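Two Arms and a Pile of Washing
By Fiona Lamont
September 4, 2018

I'd been on the list for the Drilimero since December, so when Kulesar finally offered me a home trial I said yes before I'd read the price. (I've read it now. It's $300 a month, with a six-month minimum, and I had to go make tea.)

What you get for that is a robot with two arms that comes to your house and does soft stuff: towels, sheets, shirts, the throw that lives on the back of the couch. Kulesar sells it as a service, so there's nothing to buy outright, and a guy named Rajput drove it over, rolled it into the living room and spent the morning teaching it where things were. He was very patient with me. I asked about the cat five times.

Towels first. It's good at towels! Slow, but good, with square corners and everything, and a stack I'd be happy to put out for guests. Pillowcases, same story. T-shirts were fine as long as they weren't inside out, and mine are always inside out.

Then we got to the big things, and that's where I pulled up a chair. Anything long is hard for it. A person just shakes a sheet out and the corners sort of turn up in your hands, but the Drilimero has to go looking for them, one arm holding and the other one hunting around.

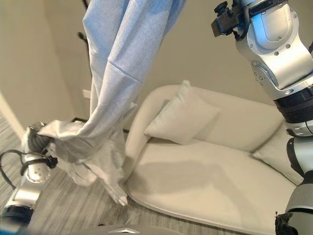 Rajput says long pieces are what the software people at Kulesar are working on hardest, and that updates come through overnight. I believe him, but I'd want to see it before signing up. My other gripe is space. You need a good clear patch of floor, and if your living room is the size of my first apartment's, forget it.

The obvious rival is the Sorkby, which is a cabinet you clip shirts into. It's cheaper and faster, and it won't touch a bedsheet at all. If you're mostly shirts, get that one. If you've got kids, a dog and a mountain of towels, the Drilimero is worth a trial, and the first 2 visits are free. I've booked my second, and I'm saving up the towels.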